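短片第一次投电影节:从准备材料到寄出拷贝

拍完一部短片之后,很多人直接把链接往各个电影节的报名系统里一丢,然后等消息。本文按实际操作顺序,把第一次投片要做的事情列出来,适用于40分钟以内的剧情短片和纪录短片,长片的流程差别较大,不在这里讨论。

第一步:确定版本

报名前先把片子锁定。调色、混音、字幕没有做完的版本可以投,但要在表格里注明“未完成版”,并写清楚还差哪些工序。片头片尾的人名逐个核对,外文名字请本人确认拼写。我们上一部片子的录音师叫Gergely Szabó,姓氏里的重音符号在第一版片尾掉了,后来重新输出了一次。

第二步:准备文字材料

需要一句话简介、短简介、长简介各一份,中英文都要有。短简介控制在30个英文单词上下,很多系统超出就自动截断。导演阐述写为什么拍、怎么拍即可,不必复述剧情。导演简历用第三人称,列作品名、年份和入围情况。

第三步:剧照

剧照从成片或现场拍摄的照片里选,横构图,至少三张,其中一张要能看清主要演员的脸。长边不低于3,000像素,有些电影节的画册印刷要求4,000像素,提前按高的标准导出。文件名用片名拼音加序号,不要用中文。
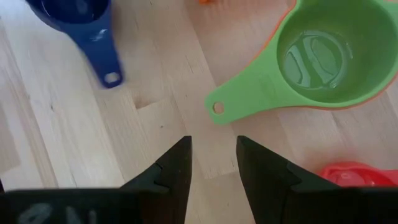
Stuvmont,2023年3月

第四步:选电影节

先定首映策略。有的电影节要求世界首映或国际首映,如果片子已经在别处公开放映过,报名费就白交了。把想投的电影节做成一张表,写上截止日期、首映要求、片长上限、报名费和公布结果的时间,按截止日期排序。

以Skirberg短片展为例,早鸟报名在2月截止,之后费用上涨。上一届收到1,781部报名影片,选片组分两轮看片,第一轮只看在线链接。选片人Karlijn Van Leeuwen在交流会上提过,链接打不开的片子,他们只发一次邮件提醒,没有回复就跳过。所以报名邮箱要每天看,垃圾邮件箱也要看。

第五步:上传看片链接

看片链接设密码,密码在结果公布前不要更改。英文字幕直接压进画面,不要依赖平台的外挂字幕。上传完换一台电脑,用没有登录的浏览器打开,从头看到尾,重点检查声音是否同步、字幕有没有错位。

第六步:音乐和素材授权

入围以后电影节会要求签一份声明,确认片中音乐、资料画面都有授权。报名前就把授权书收齐,扫描成PDF。只拿到“电影节放映”授权的音乐,不能用于之后的线上发行,签的时候看清楚范围和年限。

第七步:制作放映拷贝

入围通知发出后,一般要在两三周内交DCP。自己做的DCP要找影院试放一遍,检查画幅、音量和字幕位置。硬盘寄送时贴上片名、片长、画幅、声道格式和退回地址。我们那次是Yorath影院帮忙试的片,发现左右声道接反,重新封装花了两天。跨境寄送要填申报价值,写硬盘本身的价格,并注明“仅供文化用途,无商业价值”。

常见问题

片名改了怎么办?报名后改名,写邮件通知组委会,同时附上旧片名,不要重新报一次。

可以申请减免报名费吗?可以。学生作品附学生证明,邮件写两三句话说明情况,在截止日期前至少两周发出。Clistitz影展的减免申请有单独的表格,在报名页面最下方。

落选后能不能再投?同一版本一般不接受。重新剪辑过的版本,各家规定不一样,先写信问。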